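Flisbridge Gripper Open Day

The Flisbridge Gripper Open Day is a yearly get-together held each January in the town of Flisbridge, at which people who have never had anything to do with robots are invited to pick up a pair of hand-held grippers and try them on ordinary kitchen things, chopsticks very much included.

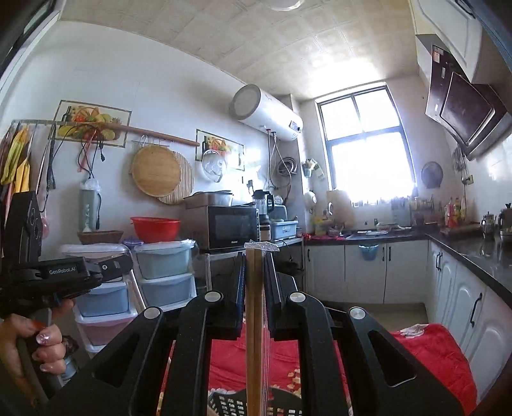
Background

The open day grew out of Skalora, a small project that gathers recordings of everyday chores so that robot arms may one day learn to do them. Its founders had been giving talks at the Arnell Library for a good while, and they noticed (as speakers often do) that the audience perked up most when the slides ended and the tools came out of the bag. The first open day followed soon afterward, with 12 visitors and a great deal of tea, and it has been a fixture of the Flisbridge winter ever since.

Format

Rather than using a hall, the organizers have always favored real homes, lent for the day by families in the Coughlan neighborhood. Kitchens are the favorite by far, and the narrower and more lived-in the better! A kitchen with aprons on their hooks, a rolling pin on the wall and pots wherever there happened to be room for them is felt to be a much fairer test than a bare bench, and a good deal friendlier to walk into.

Visitors come through in small groups, and each group stays for 3 rounds. The first is simply a chance to get the feel of the grippers, opening and closing the jaws on nothing at all. The second brings in cloths and baskets. The third, which regulars look forward to all year, is the chopstick round, where a pair of wooden chopsticks is held upright between the jaws and carried across to a neighbor, who must take it with a second gripper. Children tend to be very good at this, to the delight of everybody except their parents.

Attendance and reception

Attendance had reached 800 by the most recent event, spread over several homes, and the recordings kept from that year came to 3,000. A write-up in the neighborhood newsletter, dated 28 Apr 2020, praised the patience of the demonstrators and the generosity of the host families, though it did grumble a little about the parking.

See also

Skalora
Arnell Library
Coughlan (neighborhood)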